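How to watch a gripper demo without being sold to

Go to the Elness open day in November if you like, but pick your own spot. Stand where you can see the fingers close – the talk can wait.

Ask for crushed cans and foil, mixed up. Neat boxes prove little.

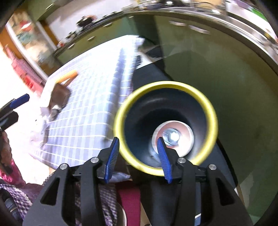
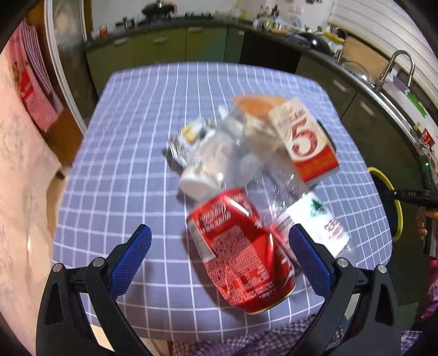
Hand-held grippers, blue finger pads, a kitchen and a gridded tablecloth.

Next, ask who is doing the moving. A person's wrist fixes a lot of bad grasps. Then ask for 13 tries in a row and write down every miss. Maham Hayat at Bromwood stops at 3, and I think that's too few.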